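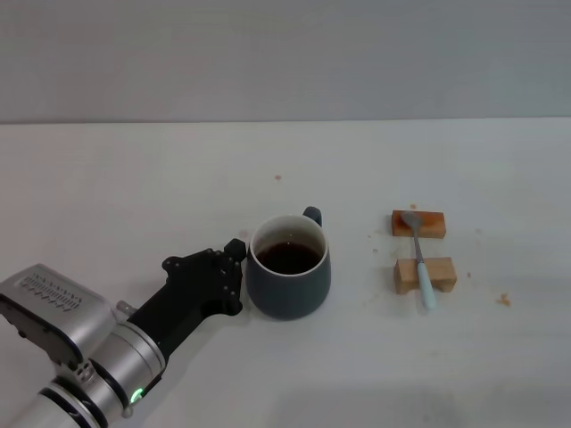 Renside adds liquid staining to its drinkware and bench surface program

October 6, 2022

Renside has extended its drinkware testing program to cover the marks that dark beverages leave on adjoining materials. The change applies to all mugs submitted for assessment from January and brings unfinished timber into the schedule for the first time. Until now the program has dealt only with the vessel itself: glaze absorption, handle strength and resistance to repeated washing.

Under the revised procedure, a filled mug is placed on a matte white work surface with pale timber blocks set beside it. Coffee and black tea are the two reference liquids. Each is applied to the upper face of a block in a measured dose of 2 mL and left for a fixed interval before the face is blotted and graded against a colour scale. End grain and face grain are recorded separately. Blocks are used once and discarded.

The mug is graded in the same session. Assessors record the fill level below the rim, any drip line on the outer wall, and discolouration of the interior glaze. Mugs with a white interior are treated as a separate class, as tannin deposits read differently against a light glaze than against a charcoal or brown one. Dark matte exteriors also get an additional rub test, in which a dry white cloth is drawn across the body under constant load and inspected for pigment transfer.

The schedule was drafted after a review of 871 product returns logged by Semaan, a distributor of ceramic tableware to cafés and offices. According to the review, 237 of those returns cited staining of a bench, tray or coaster as the main complaint. Most involved timber sold with no coating or with a light oil finish. Faults in the mug, such as crazing at the foot ring, were listed in a smaller group and will continue to be handled under the existing procedure.

Timber for the tests will be supplied by Arness, which has milled an initial batch of 400 blocks from a single pale, light-brown stock. Moisture content is checked on delivery and again before use. Blocks outside the permitted range are returned to the conditioning cabinet.

Results will be reported on a five-step scale, with grade one indicating no visible change and grade five a reddish-brown or darker stain across the whole of the tested face. Manufacturers with mugs already assessed may apply for the supplementary grades without repeating the strength and wash tests. The revised schedule and application form are available from the Renside office on request.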